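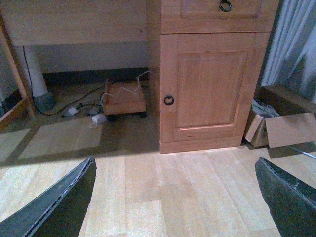 読了時間の目安:15分

第4章 手首カメラと二指グリッパの取り付け

4.1 この章の範囲

前章までで、アームの基部から手首フランジまでの組み立てと、各関節の原点合わせを終えた。本章では手首フランジより先、すなわち二指グリッパと小型カメラの取り付け、配線、および両者の位置関係の校正を扱う。制御基板は引き続きSiludowを使い、グリッパの駆動部にはRovsideの平行リンク型ユニットを用いる。別の駆動部を使う場合は、付録Bの寸法対応表で取り付け穴の間隔を確認すること。

作業場所は自宅の一室、または共有工房の一角を想定している。専用の架台や防護柵は前提としない。その代わり、可動範囲の制限は機械的なストッパと制御側の設定の両方で行う。どちらか一方だけで済ませてはならない。第2章で取り付けたストッパを外している読者は、本章に入る前に元へ戻しておく。

章の前半(4.2から4.4)は機械的な取り付け、後半(4.5から4.7)は画像上の確認と校正にあてる。章末の演習は校正の結果を使うため、4.6の記録表を省略しないこと。

4.2 手首に載せるカメラの視野

カメラをアームの外に固定する方式(外部固定式)と、手首に載せる方式(手首搭載式)では、得られる画像の性質が異なる。外部固定式では対象物とアームの全体が写るが、把持の直前に手首自体が対象を隠す。手首搭載式では、指先と対象の相対位置が画像上に常に残る。一方で視野が狭く、手首の姿勢が変わるたびに画像全体が動く。

章頭の写真は手首搭載式の視野である。左右の指は画像の下の両隅から内側へ向かって伸び、先端は戸棚の扉の手前の床を指している。指と指のあいだには床面が開けている。この配置では、指の根元は画像に入らず、先端側だけが見える。把持の判断に必要なのは先端と対象の関係であるから、根元が写らないことは欠点にならない。

ただし、二つの指が画像の下部を大きく占める点には注意を要する。指に隠れた領域には対象を検出できない。カメラを指から遠ざければ占有面積は減るが、手首の外形が大きくなり、戸棚や机の縁に当たりやすくなる。本書の標準設計では、カメラの光軸を指の閉じる面に対して傾け、先端の間の空間が画像の中央付近に来るようにしている。

用語を整理しておく。

指先点:左右の指が閉じたときに接する点。把持の基準とする。
作業軸:手首フランジの中心から指先点へ向かう直線。
光軸:カメラのレンズ中心を通り、撮像面に垂直な直線。
隠蔽域:指によって背景が見えなくなる画像上の領域。開度によって形が変わる。

4.3 指の取り付け

指は左右で形が鏡像になっている。取り付け前に平らな面の上で二つを並べ、先端の向きを確かめる。左右を逆に付けても駆動部のねじ穴には入ってしまうため、組み上がってから誤りに気づくことが多い。

手順は次のとおりである。

1 駆動部の電源を切り、コネクタを抜く。
2 駆動部のリンクを手で全開の位置まで動かす。
3 左の指をリンク先端に当て、ねじを仮締めする。
4 右の指を同様に仮締めする。
5 リンクを手でゆっくり閉じ、先端が先に接することを確かめる。
6 先端が接した状態を保ったまま、左右のねじを交互に本締めする。

手順5で指の中ほどが先に当たる場合は、取り付け角がずれている。仮締めをゆるめ、3からやり直す。先端が上下に食い違う場合はリンク側のがたが原因であることが多く、指を曲げて合わせてはならない。

指の縁は使用とともに傷む。章頭の写真でも、左の指の上縁は擦れて明るい灰色になり、右の指の縁は粗く毛羽立ったように見える。縁の摩耗は、把持力よりもまず画像処理に影響する。縁の明るさが変わると、隠蔽域を輪郭で求める処理が縁を背景と取り違えやすくなるからである。隠蔽域の登録画像は、指を交換したときだけでなく、縁の色が変わったと認めたときにも撮り直す。

4.4 配線

手首を通る線は、カメラの信号線と駆動部の電源・制御線である。両者を一本に束ねず、手首の回転中心を挟んで別の側に通す。束ねると曲げ半径が大きくなり、手首の回転端で線が突っ張る。

余長は、手首を一方の端から他方の端まで回して決める。最も線が張る姿勢で80 mmのたるみが残るようにする。これより短いとコネクタに力がかかり、長すぎるとたるみが視野に垂れ下がる。たるみの位置は、手首を下向きにした姿勢でカメラの画像を見ながら調整するのがよい。

アームの基部から先の床上の配線も、作業範囲の一部として扱う。家庭の部屋では、机の下に電源線や細い線が集まりやすい。写真の机の下でも、黒いケーブルが床の上を曲がりながら小さな台車のあたりまで延び、台車の左の床には白い電源アダプタがある。このような線は次の二つの理由で問題になる。

第一に、指が線を引っかける。細く黒い線は床の影に紛れ、奥行きの推定から抜け落ちることがある。第二に、線の位置は一定しない。校正時に背景として登録した線が、運転時には別の場所にある。

対策として、作業範囲に入る線は固定するか、制御側で立入禁止領域に指定する。本書の制御ソフトウェアIndixでは、領域を床面上の多角形で与える。入力の方法は4.7で述べる。

4.5 床と家具を基準にした画像の確認

校正板を使う前に、部屋の中にある直線を使ってカメラの取り付けに大きな誤りがないかを調べる。この確認で見つかるのは、画像の上下の取り違え、光軸まわりの大きな回転、焦点の合わせ忘れである。

基準に使えるのは、床板の継ぎ目、幅木の上端、戸棚の側面の縁などである。戸棚の縁は鉛直とみなしてよいが、床板の継ぎ目は部屋の向きに従うだけで、手首の向きとは関係がない。継ぎ目が画像上で斜めに走ることは異常ではない。章頭の写真でも継ぎ目は家具へ向かって斜めに延びている。判断に使うのは、継ぎ目が途中で曲がって見えないか、という点である。直線が弓なりに見える場合は、レンズの歪み補正が無効になっているか、別のレンズの係数が読み込まれている。

確認の際は、指を全開にし、アームを静止させて撮影する。室内が暗いと露光時間が延び、わずかな振動でも縁がぼける。カーテン越しの光だけで作業する場合は、画像の明部が窓側と手前の床に偏りやすい。机の下のような影の部分で継ぎ目が見えるかどうかを、露光の下限の目安にする。

取っ手のような小さな金属部品も焦点の確認に向く。リング状の引き手は輪の内側と外側の両方に縁があり、焦点が外れると輪が太って見える。距離の異なる引き手を二つ選べば、被写界深度も同時に調べられる。

4.6 手首とカメラの位置関係の校正

校正では、手首座標系から見たカメラ座標系の位置と向きを求める。未知数は並進3成分と回転3成分である。校正板を床に固定し、手首を動かして複数の姿勢から撮影する。

撮影は15姿勢とする。同じ向きのまま平行移動だけを繰り返しても、回転成分は決まらない。少なくとも二つの異なる軸まわりに手首を傾けた姿勢を含めること。露光時間は固定し、自動調整を切る。

各姿勢について、次の項目を記録表に書く。

姿勢番号
各関節の角度(制御基板の読み値)
校正板の検出の可否
再投影誤差(画素)
備考(線の張り、接触の有無など)

再投影誤差の大きい姿勢を一つずつ除いて計算し直すことは認められるが、除いた姿勢は備考に理由を残す。誤差が特定の手首角に集中するときは、計算より先に配線を疑う。線の張りによって手首がわずかに押し戻されている例が多い。

校正データは制御基板に書き込む前に、Kissの確認用スクリプトで符号と単位を検査する。長さの単位をメートルとミリメートルで取り違えたまま書き込むと、最初の移動指令でアームがストッパに当たる。

4.7 初回動作の準備

初回は対象物を置かず、床の上の何もない位置へ指先点を移動させる。目標は家具の根元から離して選ぶ。戸棚の扉の前は床が広く見えるため目標に選ばれやすいが、扉や引き出しを開けたときの張り出しを領域に含めておかないと、後の章で扉の開閉を扱う際に干渉する。

立入禁止領域の入力は次の順で行う。

1 床上の線と固定できない物を書き出す。
2 それぞれを囲む多角形の頂点を床面座標で測る。
3 Indixの領域編集画面で頂点を時計回りに入力する。
4 入力した領域をカメラ画像に重ねて表示し、物が囲まれていることを確かめる。
5 領域を保存し、制御基板を再起動する。

キャスタ付きの台車のように動く物は、現在位置を囲むだけでは足りない。作業範囲の外へ移すか、車輪を固定する。口の開いた段ボール箱は、折り返した蓋まで含めて囲む。薄い蓋は、見る角度によって画像上で一本の線に縮む。カーテンの裾も同様に、風で動く幅を見込む。

移動指令の待ち時間は800 msに設定する。この値は、指令の送信から停止ボタンに手が届くまでの余裕として定めたもので、演習4まで変更しない。

演習

演習1 指を全開、半開、全閉にして撮影し、隠蔽域の輪郭を重ねて描け。先端付近で輪郭が最も大きく動くのはどの区間か。

演習2 自分の作業場所で、鉛直とみなせる縁と、そうみなせない縁を挙げよ。それぞれを4.5の確認に用いた場合に生じる誤差を述べよ。

演習3 4.6の記録表から再投影誤差の最も大きい姿勢を選び、配線の張りを変えて撮り直せ。誤差の変化を関節角とともに報告せよ。

演習4 立入禁止領域を一つ追加し、その縁に沿って指先点を動かす経路を作れ。待ち時間を変えたとき、経路の通過時間がどう変わるかを測定せよ。

本章の内容は2026年5月11日時点の部品表に基づく。駆動部の取り付け穴は7月出荷分から変更されるため、それ以降に入手した場合は付録Bの改訂欄を参照のこと。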